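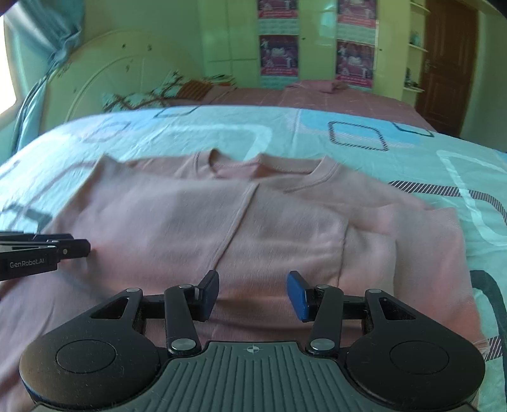 Demonstration data for two-handed tasks can be gathered in two ways in this unit: by remote control, where the operator drives the arms from a distance, and by hand-held tool, where the operator carries the gripper itself and no arm is present. Both produce a sequence of observations and a sequence of actions. They differ in what the operator can feel and in how well the recorded motion fits the arm that must later repeat it. Cloth handling shows the difference clearly. With a long-sleeved top partly folded on a bed and the jaws open over it, the operator has to choose a grasp point on a surface with few fixed features. The cuff and the ribbed neckline are useful landmarks; the broad panels between them are not.

Search handouts Go Advanced

Handout 5: Demonstration by hand and by remote control
July 2023
By the Steltville teaching group

1. Remote control

The operator moves a leader device and the arm follows. In the Danzer exercise the delay between leader and follower is set to 80 ms. The recorded joint positions are ones the arm has really reached, so no later check of reach is needed. The cost is speed. Most students move slowly and stop before each grasp, and the stops are recorded along with everything else. A policy trained on such data will also stop. Trim pauses only where both grippers are still.

2. Hand-held tools

The gripper is held directly, one in each hand for two-handed work. Four quantities are needed at every time step:

- position and orientation of each tool
- opening width of each pair of jaws
- the image from each tool
- a time stamp shared by both tools
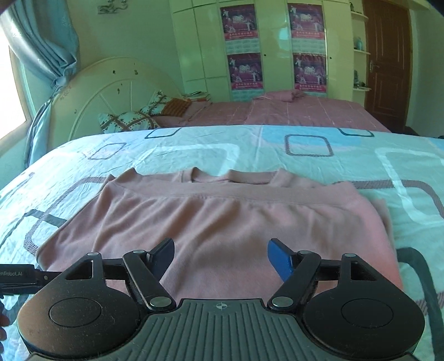 The shared time stamp is the one most often handled badly. If the two streams drift apart, a fold in which both hands lift together will be learned as one hand lifting first, and the cloth will twist. Check the offset at the start and the end of each session, and reject the session if the two values disagree.

Tool position is recovered from the images and the motion sensor. Plain bedding gives poor results. A printed sheet with large outlines gives more points to track, though a repeated pattern can cause false matches. Keep some fixed furniture in view where possible.

3. Choosing what to demonstrate

The Nondska set used in the practical has 244 demonstrations, of which 76 are of small items. Small items are kept separate in the split. A grasp on a small item covers a large part of it, and an error in jaw width matters more than it does on a large one.

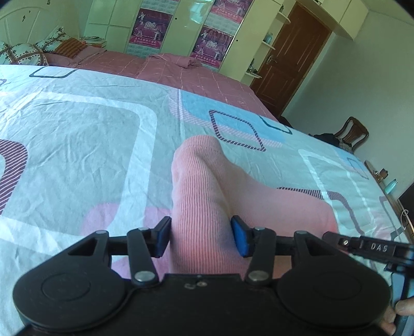

Vary the starting layout between demonstrations and keep the method the same. If one operator folds sleeves first and another folds the hem first, label them as separate methods. Averaging the two gives a motion that belongs to neither.

4. Replay check

Before training, run each hand-held recording through the Drutano arm model. Mark any step outside the reach or speed limit. A human wrist turns further and faster than the arm's last joint, and most rejected steps come from this. Do not smooth a rejected step to make it pass; repeat the demonstration.

Written work: compare one recording of each kind for the same fold. Give total time, time with jaws closed, and number of regrasps. One page, plots extra.

Comments (3)

mk_lab2
Section 2, is the opening width measured at the tips or worked out from the linkage? We got different values for thick cloth.

Steltville teaching group
From the linkage. The pads compress, so expect a small difference on thick cloth. State which one you used.

evening_group
Our replay check rejected more than 80 steps in one recording, all in the second sleeve. Repeating it with the elbow lower fixed most of them.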